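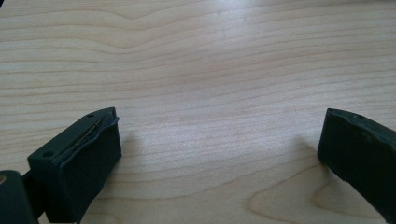

Pale wood, satin finish, grain running left to right.

Kazimiera Piątek
@kpiatek_finish
9/5/18

Thread on why water-based finish raises the grain on a tabletop, and what to do before the first coat. Most complaints I get are about this.

Wood fibers crushed by sanding swell when they take on water. They stand up, the finish locks them in place, and the surface feels like a cat's tongue. Oil-based products do it far less.

Sanding finer does not fix it. Going to 300 grit on bare wood mostly burnishes the surface, and the finish then has less to grip. I stop well short of that on tables.

Procedure: sand to your last grit, vacuum, wipe the whole top with a damp rag. Damp means wrung out hard. Wipe both faces if the panel is thin, or it will cup on you.

Let it dry overnight. Then one light pass by hand with the same grit you finished on, with the grain. You are cutting off the whiskers only. Press harder and you expose new fibers and have to start again.

Humidity matters. My shop at Allberg sat at 59 percent most of last October and drying took nearly twice as long as usual. A cheap meter is enough.

First coat thin. Second coat after a scuff. I keep 2000 grit for rubbing out the cured film at the very end, and only where someone wants more shine than satin.

Farhad Arabzadeh asked about end grain. It drinks more, so it swells more and goes darker. I wet it twice and sand one grit finer than the faces. The color difference gets smaller but stays.

Also asked: dewaxed shellac as a sealer in place of the wetting step. Works. It warms the color, which some people do not want on maple or ash. Test on the underside.

Stain changes all of this. With a water-based dye, do the wetting first, then dye, then do not sand until there is a coat of finish over it. Sand bare dye and you get light patches at every edge.

Oak and ash need more care than maple. Open pores hold water, so give them 5 extra hours before that hand pass.

Pore fillers will get their own thread.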